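Unosness window-frame set: release notes and data card

Status of this release: partial. Read the fault section before training on any episode from the second collection block.

Contents

The set holds demonstrations of a single arm handling small wooden parts and dolls' house furniture on a table top. Each episode folder contains joint positions, gripper position, gripper motor current, the fixed camera stream and a plain text note written by the operator at the end of the run. The notes are free text. Some are one word long.

The task is the same throughout: approach the wooden lattice, close on one of its outer strips, lift, carry, set down. Start positions differ between episodes. The lattice is thin and its strips will bow if gripped away from a joint, and this matters for what follows.

Controller software is Haberkorn, teleoperation was done through Skudirov, and the episodes were packed with our own script, which is in the tools folder. Older copies of the packing script write the current channel in the wrong units. Use the one supplied.

Fault: gripper closes after stop

During the second block the gripper carried on closing after a stop had been issued from the operator's side. The arm itself halted as it should. Joint velocities drop to zero within the expected time in every affected episode. The gripper did not take the stop and ran to its last commanded width.

In 13 episodes the stop and the late closure are both in the log. In five of those the lattice was between the fingers at the time, and in two a strip cracked. There were no injuries. Seija Laitinen had a hand near the tray on one occasion, moving a part back to its start position, and withdrew it when she heard the motor. That was the event that led us to halt collection and look properly. The earlier ones had been put down in the notes as operator error or sticky gripper.

The gripper is a compact dark grey unit on a white adapter with a ribbed metallic ring. It has its own small indicator on the front face. During the faults the indicator gave no warning that could be told apart from normal running, and operators should not use it to decide whether it is safe to reach in.

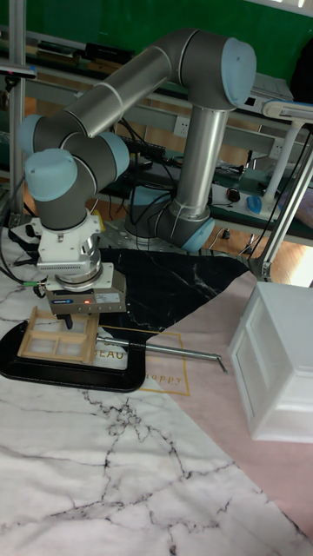

Unosness, Mon 11 July

Cause, as far as we have it. The arm and the gripper are commanded over separate connections. A stop from Skudirov goes to the arm controller, which then passes a hold command to the gripper. If a width command is already queued for the gripper when the hold arrives, the hold is placed behind it. With an empty queue the gripper holds at once. With a full one it works through everything first, and the delay depends on how fast the operator was moving the trigger.

Kwan-ho Tse reproduced this on the bench with the arm parked and nothing in the gripper. Nine attempts out of nine gave a late closure when the trigger was being moved quickly at the moment of the stop. Slow trigger movement gave none. The first block was recorded by operators who move the trigger slowly, which probably explains why the fault stayed hidden there – the queue length was never logged in that block, so we can't be certain.

Two other explanations were considered and dropped. A loose gripper cable would show as gaps in the current channel, and there are no gaps. A worn finger pad would explain a slip but not a closure.

The emergency stop is a different matter. It cuts power to both devices and has worked every time it has been pressed. What failed was the software stop, and people had got into the habit of using it as though it were the other.

Changes made

The hold command now clears the gripper queue before it is applied. This is a change in our bridge code only; Haberkorn and Skudirov are as supplied. The bridge refuses to start if it can't confirm that the queue has been cleared.

Queue length is written to the log at every step.

Parts are reset with the power cut at the emergency stop. This is slower, and episode counts per session have fallen accordingly.

Gripper closing force has been lowered. Episodes recorded before and after the change are not directly comparable on the current channel, and the settings file in each folder says which value applied.

Flags in the data

late_close is true where the gripper moved after a stop. These episodes are kept in the release and are left out of the default split.

part_damaged is true where a strip cracked. The lattice was replaced before the next run.

stop_source is one of software, emergency or none. It was filled in by hand for the first block from the operator notes, and a few entries are blank where the note did not say.

For imitation learning, leave out anything with late_close set. The last part of those episodes shows gripper motion that no operator asked for at that time, and the recorded action and the recorded state disagree. For fault detection work they may be the only useful part of the set.

Known problems still open

The clocks on the arm and gripper logs drift apart over a long session. A correction is applied at packing time using the first and last gripper movement in each episode, and it is poor for episodes with very little gripper movement.

Seija is checking whether the same queue behaviour is present on the Huvosia rig, which runs an older copy of the bridge. Until that is done, treat the software stop on that rig as not covering the gripper.

The March episodes lack a settings file. Assume the higher closing force.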